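Small exporters feel the squeeze as orders slow

Darren Lockwood used to plan his firm's year in November. By then the big customers had placed their spring orders and he knew how many people he would need on the shop floor. Last time round, half of those orders came in late and two did not come in at all.

His company, Pultach, makes fittings for commercial kitchens and employs 50 people. Just over a third of what it makes goes abroad. "We are not in trouble," he says. "But we are quoting for smaller jobs, and customers take longer to say yes."

Other firms in the area tell much the same story. Motolero, which supplies parts for agricultural pumps, has put off buying a second cutting machine. Its finance manager, Lorraine Ellwood, says the loan was agreed – the bank was happy enough – but the repayments only made sense if sales kept growing.

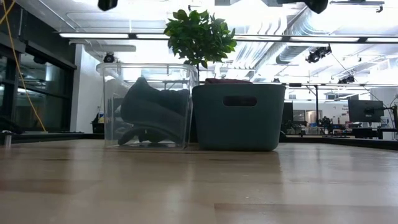

Borrowing costs are one part of it. Exchange rates are another. A firm that buys its steel in one currency and sells in a second can lose its profit between the quote and the invoice. Ellwood now holds her prices for 30 days, where she used to hold them for 90.

Wages are harder to adjust. Gareth Hulme, who runs the packaging business Flastau, gave his staff a rise in the spring and says he would do it again, as training a new machine operator takes him roughly 12 weeks. He has cut overtime and stopped using agency workers at weekends.

Lockwood expects a flat year and has told his managers to budget for one. He is still hiring one apprentice, who starts in September.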